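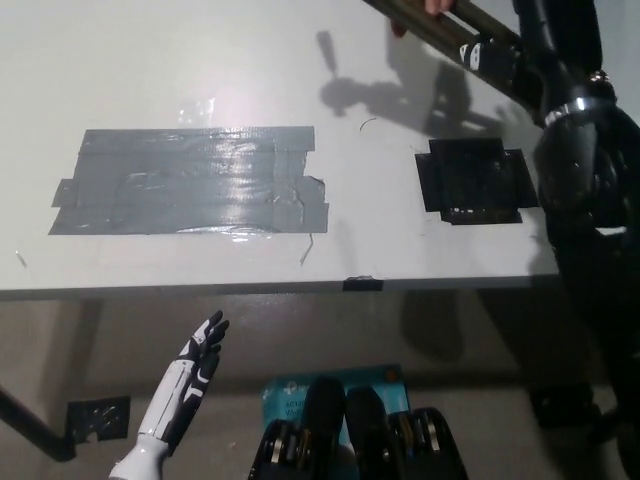
Table top, grey tape patch on the left, black on the right.

Stanencombe table notes: README
By Ilona Farkas, September
4 comments | 18 shares

Covers surface condition only. Tape is listed as "repair" in the Ramside inventory. I doubt it. Nothing in the paperwork says what is under either patch, so I've changed the entry to "covered, cause unknown".

Known problems
- grey patch: ragged ends, creases, bubbles, a loose strand at one corner
- glare on the tape, so don't judge colour from it
- "wipe-clean" is the seller's word, untested

Item 62 of 266. Corrections welcome, with evidence.

Contact: Ramside stores desk | Back to top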